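Floor cleaner and tiler's assistant (part-time), Werkix, Sendton site

Posted 21 Jan 2023

Werkix looks after floors in shops, surgeries, schools and shared buildings. We are looking for one person to join the team at Sendton, working mornings on tiled floors. The post is permanent after a trial period and can start as soon as references are in.

The work

Most of the job is routine cleaning of hard floors: sweeping, damp mopping, machine scrubbing and drying off. The larger of the two buildings on the round has a ground floor of pale grey tile which shows every mark, so it is done daily. The smaller one is done on alternate mornings.

The rest of the job is helping our tiler with small repairs. You would lift damaged tiles, clean out old adhesive, carry and cut spacers, mix grout and wash down afterwards. You don't need to have laid tiles before. If you have, say so in your application, as there is a higher rate for people who can work on their own.

You will also keep the store cupboard in order, write down what has been used and tell the supervisor when stock is low. We keep 300 spare tiles on site and they need to stay stacked by batch. Two batches look alike in the box and do not look alike on the floor.

Hours and pay

The shift starts at 6 and finishes at 10, Monday to Friday. There are a few Saturday mornings in the year when the machines are used for a full strip and reseal, and these are paid at time and a half. The next one is planned for May.

Pay is monthly, by bank transfer. The hourly rate is given on the application form and depends on experience. Holiday is worked out pro rata. Work shoes, gloves and knee pads are supplied. There is a bonus of £200 after the trial period, paid with the next month's wages.

What we ask for

You should be able to kneel for fairly long spells and lift a bag of grout or a full bucket without trouble. You need to be on time, as the doors open to the public at 8 in the smaller building and the entrance has to be dry by then. You should be able to read the labels on cleaning products and follow the dilution tables. A driving licence is useful but we won't turn anyone down for not having one.
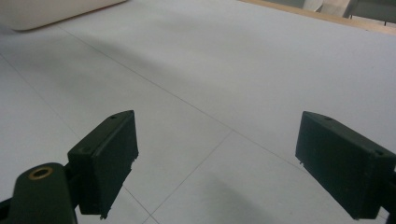
Some experience of cleaning hard floors would help, whether paid or not. Training on the scrubber dryer is given in the first week, along with the safety sheets for the descaler and the grout cleaner. Please tell us about any skin or breathing condition so that we can choose products to suit.

Getting here

The 146 bus stops at the Schwerdtfeger building, on the same side of the road as the staff entrance. The first bus gets in before the shift starts. There is a bicycle rack in the yard and limited parking.

How to apply

Ask for a form at the Sendton office or have one sent by post. Fill in both sides and give two referees, one of whom should be someone you have worked for. A CV can be attached but is not needed. Applicants we would like to meet will be asked to come in for a short talk and a walk round both buildings, which takes about an hour. Please wear flat shoes.

Former applicants may apply again.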